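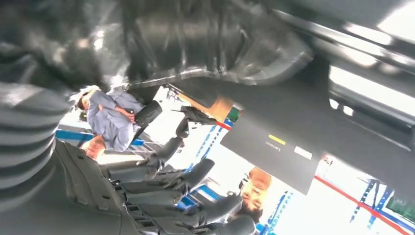
Notebook, Pravetti handling cell, August. Entry by D. Kelmendi, read and initialed by D. Hoxha.

The purpose of this week's work was to determine whether the wrist view alone gives the Hendura policy enough information to time its release of a part, or whether the head view must remain in the input. The wrist stream is stored in the orientation in which it arrives, with no rotation applied, and the policy is trained on it in that form. People and shelving therefore hang upside down in the record. The matter of background was raised again at the morning review. With the hand open, the wrist view takes in the blue racks, the back of a laptop lid and a colleague in a work uniform, and all of these compete with the fingers for the attention of the encoder. Hoxha proposed masking everything outside the reach of the fingers. I have asked that the mask be tested as a separate condition and kept out of the baseline.

Method. We ran three input conditions: wrist only, wrist with mask, and wrist with head. The training set was the same for all three and held 884 demonstrations, all recorded under the Figueroa protocol with the operator driving the right hand. Each condition was then given 20 trials. A trial consisted of taking hold of the black molded panel, carrying it to a set position and releasing it on the surface. A release was scored as good if the panel stayed where it was placed and the fingers cleared it without dragging. Scoring was done from the logs by Hoxha, who was not told which condition she was reading.

Settings. Grip force limit left at the value agreed in the last entry. Policy rate 9 Hz. Arm speed at 80 percent of the normal ceiling. The Didum logger was restarted before each condition so that the time stamps begin at zero; the offset between the wrist and head streams was checked at every restart and written on the run sheet.
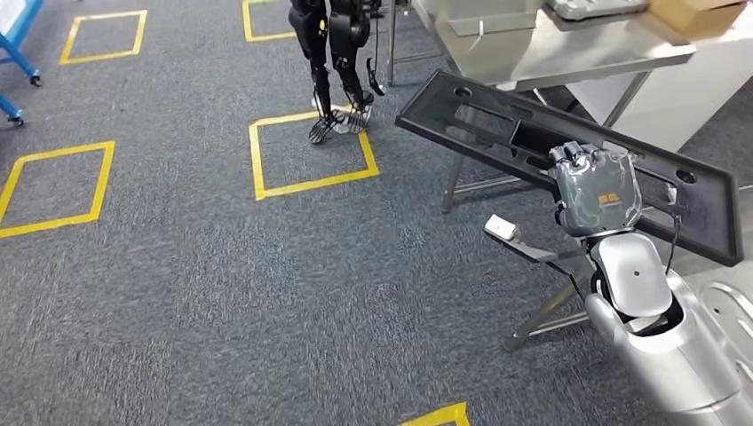

Head view, right hand holding the panel over the taped floor.

Results. Wrist with head gave the best record, with 17 good releases. Wrist with mask gave 14. Wrist only gave 11. The order agrees with our expectation, but the gap between the second and third conditions is larger than I had predicted, and I withdraw my earlier remark that masking would be of no use.

Most of the failures in the wrist-only condition were early releases. The hand opened while the far end of the panel was still clear of the surface. In the wrist view the near edge of the part fills much of the image at that moment and the far end cannot be judged. The head view shows the length of the panel and its tilt, and the policy appears to rely on this. One failure in the head condition was of another kind: the fingers opened correctly, but one of them caught in the large cutout and pulled the panel back. Hoxha has marked this trial for separate study. I would not count it against the timing result.

A caution on the numbers. Twenty trials per condition is a small set, and the conditions were run in a fixed order — wrist only first, head last. Any drift in hand calibration would fall unevenly across them. The next series is to be run in mixed order.

Actions.
Kelmendi: repeat all three conditions in mixed order, same panel, same settings.
Hoxha: review grasp points near the cutout and propose a limit on finger placement.
Kelmendi: add the mask version number to the run sheet, as it was missing for the first part of the masked series.
Both: agree on a written definition of "early release" before the repeat. At present we differ on three trials, all in the masked condition.

Logs closed at 16:40. Run sheets are in the Pravetti binder, behind the calibration pages.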